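Celtdale Hardwax Oil, Clear Satin: Review After One Year

I finished a dining table and a desk with this oil last March and have been living with both since. I held off writing until they had been through a full year of use, as most of the reviews I read before buying were written the same week the can was opened.

What it is

Celtdale is a one-can oil and wax finish for indoor wood. You wipe or brush it on thin, wait, and wipe off what the wood did not take. It comes in clear matte, clear satin and a white-tinted version. I used the satin. The smaller can did both pieces, two coats on the undersides and three on the tops, and there was enough left for repairs.

I had used polyurethane on everything before this. My last table, a Belmonte pine one I bought used, had a poly top that had turned cloudy near the middle from hot dishes. I stripped it and decided I did not want to strip a top like that again.

Prep

The instructions say to stop sanding at 150 grit. I did not believe this and took the desk to 220. The desk took less oil than the table and the first coat looked patchy when it dried. The table, sanded to 150 as instructed, came out more even. If you buy this, do what the can says.

Dust matters more than I expected. I vacuumed both tops and then went over them with a rag and mineral spirits. Skip tack cloths. The one I tried left something behind on a test board, and the oil beaded over it.

Application

The first coat went on with a white nylon pad. I poured a small puddle, worked it across the grain and then with it, and left it for ten minutes before wiping. Cotton T-shirt rags were fine. Paper towels left lint.

The can gives a drying time of 16 hours between coats. In my basement, in March, it took longer than that. The second coat went on the following evening and was still a little tacky the morning after. Lorna Dagdag, who has the shop space next to the one I used to rent, told me to run a fan across the room and not at the piece. That helped with the third coat.

Use much less than you think for the second and third coats. My worst mistake was a heavy third coat on one end of the table, which dried shiny and a little rubbery. I had to scrub it back with a gray pad and mineral spirits and do that end over.

The smell is moderate. It is stronger than the Cledholm oil I tried on a shelf a couple of years ago and weaker than any oil-based poly. It was gone from the room in under a week. Lay used rags flat outside to dry or soak them in water before throwing them out. Oily rags in a pile can catch fire by themselves.

Look and feel

The satin is low, closer to what I would call matte. It warms up the color of pale wood a little. On a scrap of maple the change was slight, and on the oak offcuts it was strong. If you want bare-looking wood, the white-tinted version is supposed to cancel out the yellow, but I have not used it.

The surface feels like wood. You can feel the grain on the pine. On the desk, which I sanded finer, it is almost slick.

How it has held up

Water is not a problem if you wipe it up the same evening. A glass left overnight in August made a faint ring that I could see only from the side, and it faded within days. Coffee did nothing. Red wine left a mark the one time it sat until morning.

Heat is fair. I use trivets. A pizza box straight from the car did no harm.

Scratches are the weak point. The desk has a patch of fine lines where my keyboard used to slide around, and the table has a few dents from a child's fork. The finish is not a thick film, so it does not protect soft wood from dents. Pine will dent under it exactly as it would bare. 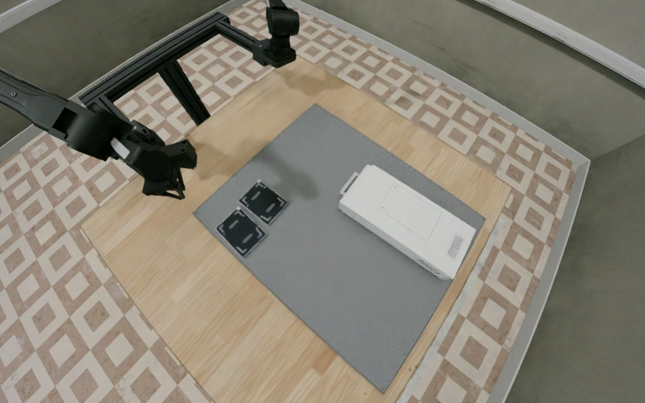
Mats are the cheapest way to save an oiled top, and I should have started with one on day one. Leave the oil to cure for at least a month before you cover any of it, or the covered part may stay soft. After that, pick a mat for the area that gets the wear. A big gray rectangle set down in the middle of a light wood top, with a wide band of bare wood still showing on one side, is about the right amount of cover for a work table. The exposed part will change color faster in a sunny room, so lift the mat now and then and turn it. I avoid rubber backing on oiled wood and use plain felt.

Repairs

Repair is the reason to buy this and put up with the rest. I fixed the wine mark in one evening. I sanded lightly by hand with 150, going a few inches past the stain, wiped on a thin coat, wiped it off and left it. Two days later I could not find the spot. With poly I would have been redoing the whole top.

Opened cans skin over. Mine had a rubbery layer on it by fall, and I cut it out and strained the rest through a paint filter. It still dried normally.

Who should buy it

Good for tables, desks and shelves in hardwood, and for anyone who would sooner touch up a spot once or twice a year than refinish. Less good for soft wood in a house with small children, and I would not use it around a bathroom sink.

Four stars. It loses one for the scratches and for drying times that are too short for a cool basement.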